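Jornada de puertas abiertas en Zoltetano

El taller de Zoltetano en Coltville abrió sus puertas en marzo y recibió a 60 visitantes.

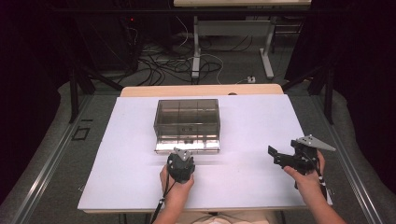
Pinzas de mano junto a una caja de plástico ahumado, en Coltville.

La demostración duró 90 minutos y trató del manejo de pinzas robóticas con las dos manos. Después hubo tiempo para preguntas - casi todas sobre los cables y el peso.
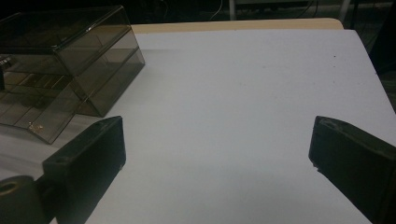
Próxima visita

El grupo irá en mayo a Flastham, a la sala Saarinen. La entrada es libre.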